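How Does a Door Lock Work?

You probably walk through a locked door every day. Someone turns a key, there is a click, and the door opens. What is going on inside?

Most front doors have a pin lock. It is a very old idea, and the parts are small enough to hide inside a piece of metal the size of your thumb.
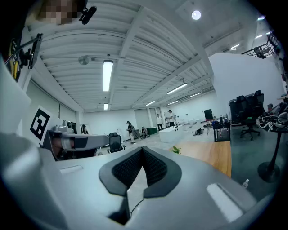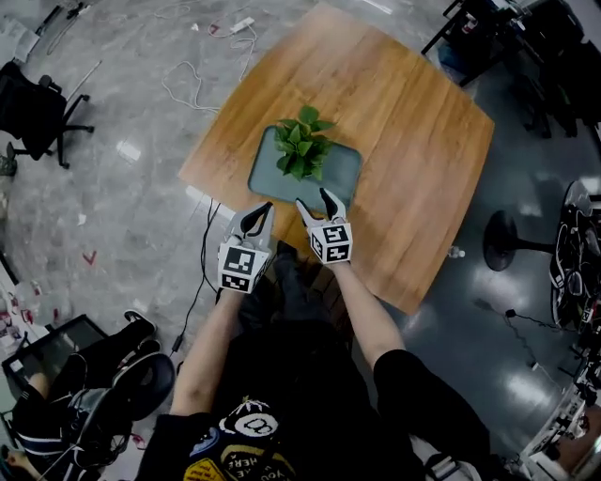
The part you push the key into is called the plug. It is a round piece of metal that sits inside a bigger case. When the plug turns, it pulls back the bolt, and the bolt is the bar that holds the door shut.

Above the plug is a row of narrow holes. Each hole has 2 pins in it, one on top of the other, with a tiny spring pushing them down. With no key in the lock, the top pins poke down into the plug and stop it from turning.

Now look at the edge of a house key. It has bumps and dips. When you slide the key in, each bump or dip lifts a pair of pins. The right key lifts every pair to just the right height, so that the gap between the top pin and the bottom pin lines up with the edge of the plug. Nothing is in the way any more and the plug can turn.

The wrong key lifts some pins too high or leaves some too low. Even one pin in the wrong spot will keep the door locked.

How many keys can there be?

Think of a very simple lock with 3 pairs of pins. Say each pair can be cut to 4 different heights. Multiply 4 by 4 by 4 and you get 64 different keys. Real house locks have more pins and more heights, so there are thousands.

Why does a key get stuck?

Dust and grit get into the holes and the pins stop sliding. Sometimes the door has swollen in damp weather and the bolt is rubbing on the frame. An old key can also wear down until its bumps are the wrong shape. Don't force it, as a key can snap off inside. Tell an adult.

Words to know

Plug: the round part that turns with the key.
Bolt: the bar that slides into the door frame.
Pin: a small metal rod that blocks the plug.
Locksmith: a person whose job is to fit, fix and open locks.

Try it at home

Ask an adult for a few old keys. Lay each one on paper and trace it in pencil. Colour the bumps in one colour and the dips in another, then compare the shapes.

Sturnham Home Safety for Kids
Page updated 2021-10-27
Next in November: What is a smoke alarm listening for?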